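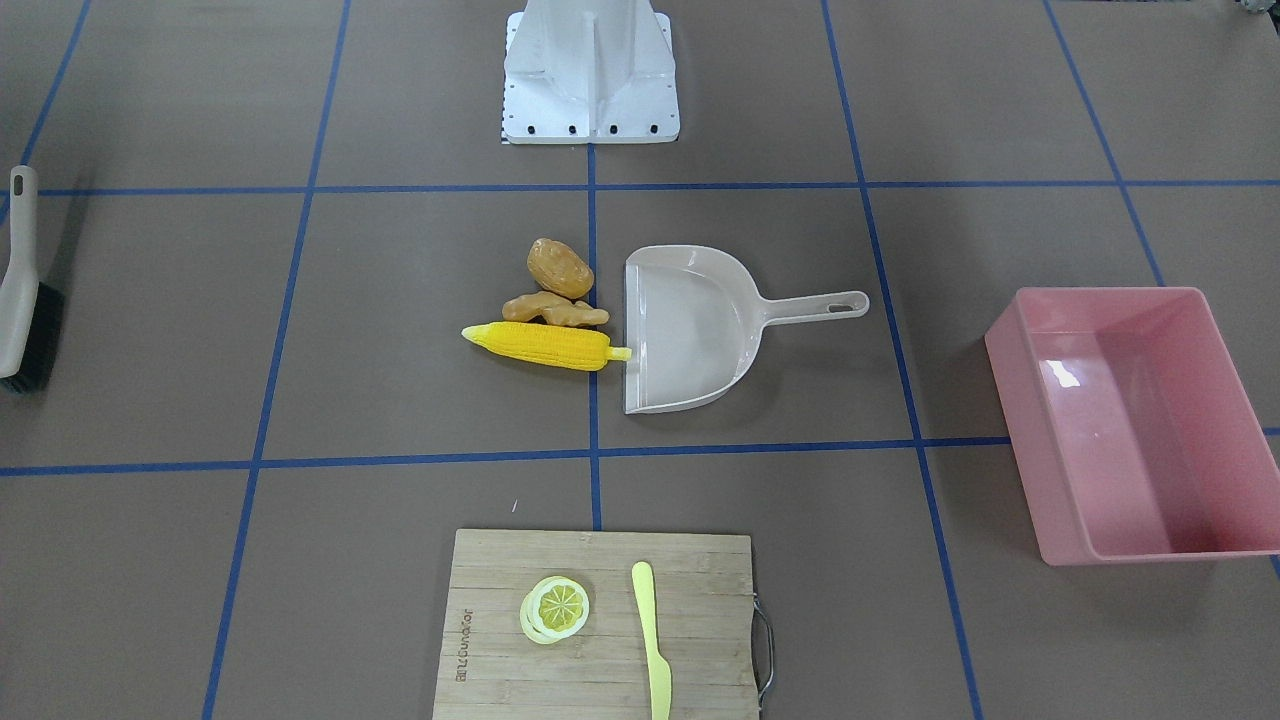
How is the hotel rewards card doing, now that members are booking trips again?

Travel spending on the card has climbed back to 86 percent of where it stood before the slowdown, with most of the gain coming from short stays close to home.

Dear Malathi,

I promised you a proper update before December and I'm glad to be able to send you one with some good news in it. When Groritz agreed to fund the second stage of the Disteo card, I think we were all a little nervous about whether people would want a travel card at all, and I'm happy to say they do (my own mother has applied, though please don't count her toward the results!).

The hotel side first, as that is where your money has gone. We now have 32 independent hotels signed up to take points directly at the desk, and Amancay Valdebenito has been wonderful with them, patient and always willing to go over the settlement terms one more time. The two owners in Wieser who held out over the fee have both come in on the standard rate, so we didn't need the side agreement I warned you about in the spring.

Late payments are almost 20 percent lower than at the last report. Liv Backlund thinks part of that comes from the new reminder messages, which go out on Sunday evening, when people seem to sit down with their bills anyway. I would like to see another billing period or two before I lean on that number, and I hope you'll read it in the same spirit.
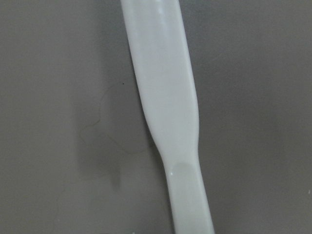
Where we are behind is the airline transfer. Culis, who handle the points exchange for us, have moved their testing window back again, and Sixten Hedlund and I have had several long calls with them about it. They are friendly people and I do believe they want it done, but I can't in good conscience give you a launch date yet. Members can still redeem points for hotel nights and for statement credit, and very few have written in to complain.

On the budget, we are a little under on marketing and a little over on customer support, and the two nearly cancel out. I'd like to ask your permission to move the unspent marketing money across, so that we can keep the evening phone line open through the holiday booking season. Liv has the detailed sheets and will send them to you separately.

Thank you, as ever, for your patience and your good questions. Do call me if anything looks odd, I'm at my desk most mornings from eight.

Warmly,
Solveig Sundqvist
Program lead, Disteo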